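캔버스 파우치, 정말 필요한가

2024년 2월 12일

파우치 하나로 가방 속이 정리된다는 말을 나는 별로 믿지 않는다. 파우치가 늘면 파우치를 넣을 자리가 또 필요해진다. 작년에 정리한답시고 산 것들도 지금은 서랍 하나를 차지하고 있다.

그런데 Sumathi가 Tirnano 파우치를 하도 권해서 결국 샀다. 상품 설명에는 '가방 속 혼란을 끝내는 단 하나의 파우치'라고 적혀 있었다. 글쎄.

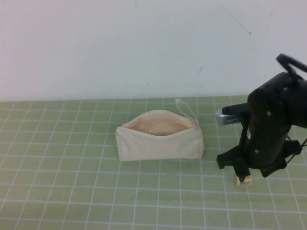

지퍼를 열어 둔 크림색 캔버스 파우치. 바닥은 초록색 재단 매트.

바닥이 평평해서 세워 둘 수 있다는 점은 인정한다. 손잡이 고리도 달려 있는데, 이걸 어디에 걸라는 건지는 아직 모르겠다. 우리 집 현관 고리에는 이미 우산과 장바구니가 걸려 있다.

제일 미심쩍은 건 색이다. 볼펜 뚜껑 한 번 덜 닫으면 끝 아닌가. Sumathi는 때가 타야 멋이라고 하던데, 작년에 흰 에코백을 두고도 똑같이 말해 놓고 한 계절 만에 버린 사람이다.
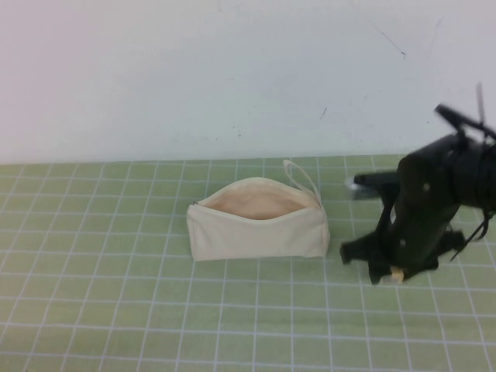 안감은 복숭아색에 가깝다. 예쁘긴 하다. 다만 밝은 안감이라 물건이 잘 보인다는 후기는 좀 과장 같다. 입구가 이만큼 벌어지면 안감이 무슨 색이든 보이지 않을까.

일단 충전 케이블과 립밤, 영수증 뭉치를 넣고 다녀 볼 생각이다. 영수증은 버리면 될 일이라는 것도 안다. 4월까지 써 보고 그때도 가방에 들어 있으면 다시 쓰겠다. 서랍으로 갔으면 Sumathi에게 줄 거다.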